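4.2 Refusal to answer as a topic of celebrity news

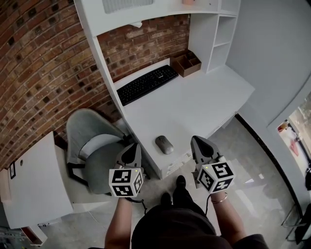
Figure 3. Desk, chair and brick wall, seen from the position of the person standing.

The second part of our material concerns short news items in which a famous person declines to speak about a private matter, and the refusal itself becomes the news. We call these texts refusal items. They are usually written in a few minutes from an interview which was published elsewhere, and their authors seldom meet the person they write about. Hamdy (Samah Hamdy, personal communication) proposed the term "desk items" for the whole group, and we find it useful: the work needs no more than a place like the one in Figure 3, with a white computer desk and an office chair, and it can be done far from any red carpet. In the rest of this section we keep the word "refusal", as it describes the content and leaves open the manner of production.

We collected 600 items from two entertainment sites, Jondik and Plellumon. Both sites publish in English and both allow readers to search the archive by the name of the celebrity. An item was included if the headline or the first paragraph reported that a question was not answered. Items which only repeated the statement of a press agent were left out. When the same story appeared on both sites, we kept the two versions, for the reason that the wording of the headline was often different.

In the coding we followed the scheme of Metwally, with one change. The original scheme has a single category for "silence". We divided it into polite refusal, where the celebrity thanks the interviewer and moves to another subject, and open refusal, where he or she says clearly that the question is not welcome. The division was not always easy. A sentence such as "I keep that part for my family" can be read in both ways, and the tone of the voice is lost in the written item. In 27 cases the two coders could not agree, and these items were removed before the analysis.

The most frequent reporting verb in the items on polite refusal is "dodged". This surprised us at first, as the quotations which follow the verb are in many cases quite direct. On Plellumon the verb is used also when the interviewer did not ask any question about the relationship, and the writer only remarks that the subject did not come up. On Jondik we found this use in 15 items, most of them about actors who were promoting a new film in December. Reality stars are treated in another way on both sites. Their refusal is often compared with their earlier openness on television, and the writer reminds the reader of a wedding or a quarrel which was shown in a past series.

A further point is the place of the refusal in the text. In the open refusals it comes early and is quoted in full. In the polite ones it comes late, after a paragraph about clothes or about the new project, so that a reader who leaves the page early may believe that the question was answered. The eight longest items form an exception. They are closer to the magazine profile and are discussed together with the Claltus interviews in Section 4.3.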